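Relatório final do projeto - Molduras para a exposição de fim de curso

Quando o nosso grupo escolheu o tema das molduras, confesso que pensei que ia ser o trabalho mais fácil do semestre. Quatro paus, um vidro, uns pregos, está feito! Pois bem, as primeiras molduras que montei não fechavam num dos cantos e tivemos de voltar ao princípio (e ao papel e lápis, que era por onde devíamos ter começado).

A ideia era simples: fazer as molduras para os desenhos que a turma vai pendurar no corredor em dezembro, em vez de as comprar já feitas. A loja Elard pedia mais do que tínhamos para gastar, e por isso fomos buscar as réguas de madeira clara à Grernelero, que vende sobras de marcenaria. O orçamento era de 400 euros para tudo, vidro incluído, e foi o vidro que levou a maior fatia. Com a madeira ainda deu para errar, e ainda bem!

Decidimos fazer todas com a mesma medida exterior, 600 por 412 milímetros. Os 600 saíram do espaço entre os pregos que já estavam na parede do corredor. Os 412 são mais difíceis de defender: as folhas dos desenhos têm 400 e alguém do grupo fez a conta da margem de cabeça. Como gostámos da proporção, ficou.

O corte foi a parte que mais me custou. Um canto de moldura não perdoa - basta meio grau a mais em cada ponta e no fim sobra uma fenda onde cabe uma unha. Primeiro cortávamos com a serra de mão e uma caixa de esquadria já bastante gasta, e os cantos saíam tortos sempre para o mesmo lado. Depois aparafusámos um batente à bancada, passámos a cortar os lados compridos aos pares, um encostado ao outro, e a diferença foi enorme. Sei que parece óbvio, e o manual da oficina até diz isso, mas eu só li essa página depois.

A seguir vinha o rebaixo, aquele degrau na parte de trás onde assenta o vidro. Fizemo-lo fundo o suficiente para levar o vidro, o desenho e o cartão de trás, com uma folguinha para a madeira poder mexer no inverno. Na primeira moldura esqueci-me da espessura do cartão e tive de repassar tudo com o formão, o que deixou a aresta um bocado mordida. Fica virada para a parede, ninguém vai reparar.

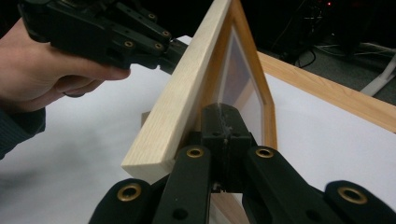
A montagem foi do que mais gostei. Colar, apertar, limpar a cola que foge pelos cantos (foge sempre!) e esperar. Experimentámos duas colas, a branca normal e a Brultalura, que agarra mais depressa mas mancha a madeira clara se não se limpar logo. Acabámos por ficar com a branca, porque a pressa não era assim tanta e as manchas davam imenso trabalho a lixar.

Antes de pôr o vidro convém olhar para ele de lado, contra a luz. De frente parece sempre limpo, e depois de a moldura estar fechada aparece a dedada mesmo no meio do desenho. Abrir tudo outra vez por causa de uma dedada é de chorar, e aconteceu-me mais do que uma vez. Agora limpo o vidro com um pano de algodão e só lhe pego pelas arestas.

No acabamento houve discussão. Metade do grupo queria verniz, eu queria cera, e a cera Hijazi que havia no armário da oficina resolveu o assunto por já estar paga. Dá um tom um pouco mais quente à madeira e deixa ver bem o veio, que era o que eu queria.

O que mudava se começasse hoje? Fazia uma moldura completa, do corte à cera, antes de cortar a madeira para as outras. Nós cortámos tudo de uma vez e repetimos o mesmo erro em todos os lados curtos. Também guardava os restos maiores, que dão ótimos calços para apertar os cantos.

Falta ainda pôr os ganchos atrás e combinar com a turma a ordem dos desenhos na parede. O relatório segue com data de 5 de setembro, e os moldes de corte ficam na gaveta de baixo da bancada para quem quiser usá-los no próximo ano.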